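Sorting by touch-down: a conversation with the Motmont handling group

The Motmont group works from two rooms at the back of a former print works. One has desks in it. The other has the arms, the trays and a long shelf of parts taken out of scrapped household and office equipment. We met on a Thursday, in the room with the arms, to talk about a result the group has been presenting since April: that a robot picking small electrical parts out of a shallow tray does better if it makes a deliberate light contact before it decides how to grasp.

The group's lead researcher has been on the project from the start and asked to be quoted by role. Before this she worked on warehouse picking, where the items are mostly boxes and bags.

"Boxes spoil you," she says. "You get a flat face and four corners, and if your depth reading is a few millimetres out it doesn't matter much. Then you move to a bare circuit board or a bit of wiring and everything you relied on has gone. The thing is thin, it has bits sticking up, and it may be tied to something else."

The project is called Flodov. Its aim is narrow. Given a tray with a few loose electrical parts in it, the arm should lift a named part clear without dragging, bending or dropping it. The view the software gets is from a small camera at the wrist, looking down past the fingers, and there is no overhead camera to fall back on.

I asked why the group had ruled out the overhead view, which most similar projects use.

"Cost was part of it," she says. "The other part is that the overhead view is blocked at exactly the moment you want it. The arm comes in and covers the part. At the wrist you keep your eyes on it all the way down. You lose the wide view, and for a while we missed it, but we've stopped arguing about that."

Wiring was the first class of part they tried, and it is still the one that fails most often.
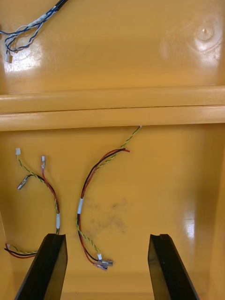 "A rigid part has a pose. You can write it down as a position and an angle and you're done," she says. "With a harness you have to choose which bit of it you are talking about. If you grip the middle, the ends hang down and catch. If you grip near the terminals you may only have one wire out of the three. Our early code treated the whole thing as a blob and went for the centre of the blob, and with a curved harness the centre of the blob is a place where there isn't any wire."

The fix for that was dull, she says. They had the software trace the line of the bundle and pick a point on the line. It took a few weeks to write and most of a summer to make reliable.

The touch-down method came out of a different problem. The group had been logging every failed grasp and sorting the failures by cause. Many of them had the same cause: the arm believed the surface of the tray was higher or lower than it was. The fingers closed above the part, or they met the floor first and pushed the part along.

"We blamed the calibration," she says. "We recalibrated so many times. Then one of the students plotted the failures against where in the tray they happened, and they weren't spread evenly at all. They came in patches."
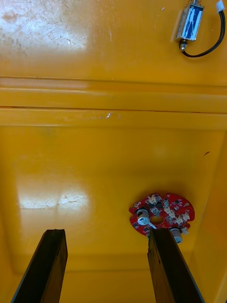
The patches matched the places where the depth estimate was poorest, and the shape and finish of the trays explained most of it. A person looking at a tray reads a reflection as a reflection without thinking. The software was reading it as a change in the surface. "Look at the floor of this one," she says. "You've got a big pale patch of glare on the left with scratches showing through it, and a ridged ledge running right across the tray above that. The red board is over on the other side, in a fairly clean area, so you'd expect a decent estimate there. Put the same board under the glare and I wouldn't trust the number."

They tried the obvious remedies. Matt spray on the trays worked until it wore off. Moving the lamps moved the patches. A polarising filter helped and made the picture too dark to be useful at the speed they wanted.

What they settled on was to let the arm find out for itself. Before each grasp it now comes down slowly beside the part with the fingers open and stops at the first sign of resistance. That gives one trusted height close to the part. The software corrects its estimate from there, lifts slightly, lines up and closes.

"It's what you do when you reach for a light switch in the dark," she says. "You pat the wall. I'm told this is not a very scientific way to put it, but it's how I explain it to visitors."

The comparison they ran was small and she is careful about what she claims for it. Two methods were tested, with touch-down and without, using the same arm and the same set of parts. Each method had 100 attempts. Without the touch, 132 separate corrections had to be made by the person supervising, often more than one to an attempt. With it, there were 9.

"I like that figure better than the success rate," she says. "Success rate depends on how long you let it keep trying. Corrections are somebody getting out of their chair."

The cost is time. Each touch adds a pause, and a sorting line measures its day in pauses. I asked whether a recycler would accept a slower arm.

"Some won't. We had a visit from Prasertsri, who run a dismantling site and know far more about throughput than we do, and their first question was whether you could skip the touch on the easy ones. It's a fair question. We're working on that now. If the software is confident about the surface, go straight in. If it isn't, pat the wall."

The difficulty is in getting the software to know when it ought to be unsure. At present it is too sure of itself over glare and too nervous over plain clean plastic, and the group has been collecting runs in which nothing but the position of the fingers changes, so that the same parts can be judged from slightly different heights and angles. 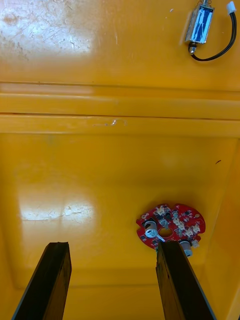
Wrist view of a work tray, with a solenoid on the upper level and a circuit board on the lower floor, near the right finger.

Steps in a tray are a separate headache. A touch on one level tells the arm nothing about the next one, so a part near a ridge needs its own touch on its own side. The first version did not know this. It would take a height from the upper level and use it for a part on the lower one.

"That was an embarrassing demonstration," she says. "It closed the fingers very neatly on air."

The current version marks any strong line across the tray as a possible step and refuses to carry a height across it. This makes the arm over-cautious, as some of those lines are only scratches or dirt. She would sooner have that than the reverse, and says the extra touches will come down once the line detector has been retrained.

The fingers have had their share of attention too. The group has gone through several sets, and the tips take the worst of it now that they are used for feeling as well as gripping. A worn tip changes the height reading slightly, so there is a routine at the start of the day in which the arm touches a reference block and resets its zero. It takes over a minute and is the part of the job the students complain about.

A second lab, at Pinditz, has agreed to repeat the comparison with its own arm and its own trays. She is looking forward to that and expects the difference to shrink.

"Our trays are shiny and theirs are grey and fairly dull. If it only helps on shiny trays then we should say so in the write-up. Plenty of places use shiny trays, so I wouldn't be too upset."

I asked what she would do differently if she were starting again.

"Log the failures from the first week," she says. "We had months of runs where all we kept was a yes or a no. We knew it had missed and we had no idea where. And I'd leave the wiring until last. We started with it because there was a box of it on the shelf."

The box is still on the shelf. The harness tests start again once the Pinditz comparison is finished, with the touch-down step switched on, and with a new rule for cases where the fingers land on a wire when they were meant to land beside it.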